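Search this site Search Go

The Night Ferry Book Is Finally Coming

September 2024

If you've been reading me for a while, you know I'm a sucker for a good nonfiction book about a disaster at sea, and I've been waiting on this one for ages. Rosalía Bermúdez has finished her account of the Hetar, the night ferry that ran aground off Barroso with 80 people on board, and Waltano is putting it out in October. I got an early copy last week and pretty much stopped answering my phone!

What got me is that she lets the crew tell it. She sat down with 37 of the passengers and 8 of the crew, including the second engineer, who had turned down every interview until now. His chapter on the engine room is the best thing in the book – I read it standing up in my kitchen with the pasta boiling over. The inquiry always treated the order to turn back as one man's mistake, and Bermúdez thinks that's too simple. She goes through the radio log for that night almost line by line, and I'll admit I got a little lost in the middle (there's a map, but it's tiny).

She also has plenty to say about Troletti, the company that ran the route, and none of it is flattering. I expect they'll answer back once the book is in stores.

It comes to more than 16 chapters if you count the notes at the end, and you should, because some of her best stories are tucked away back there. She's doing a few readings when it comes out and I'm hoping to make one of them. 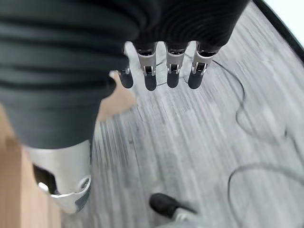
I'll post the dates for those as soon as I have them, and if you go to one before I do, please ask her about the second lifeboat. I still have questions about that.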